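Gripper comparison, pre-run check, kitchen sim. Checked by Razia Gondal, Dec 1, 2022. Comments by Yasir Ghauri in italics.

## Arm and gripper

- [x] Joint limits loaded from the Kotwood file, not the default
- [x] Parallel gripper mounted, fingers open at start
- [ ] Finger force limit matches the Marwat gripper. *Set to 134 N. Should be 10 N for both. Fix before the next batch.*
- [x] Emergency stop key halts the controller in mid-motion

## Clearance at the counter

- [x] Wrist clears the front of the toaster
- [x] Fingers stay above the plate on approach
- [ ] Elbow path checked against the lower cabinets. *Only checked with the old controller. Kulsoom has the new path.*

The pose to compare against has the wrist just left of the toaster and the short fingers over the plate with the green vegetable. 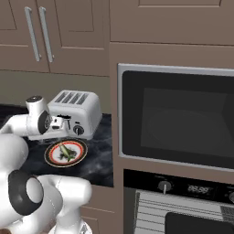 ## Logging

- [x] Contact events written for both grippers
- [x] Random seed saved with each run
- [ ] Disk space for the full set, up to 1,000 runs. *October logs are still on the drive. Ask Bushra before deleting.*

Result: hold. Two fixes and one question open. Recheck the force limit first, then rerun the clearance section with the Marwat gripper.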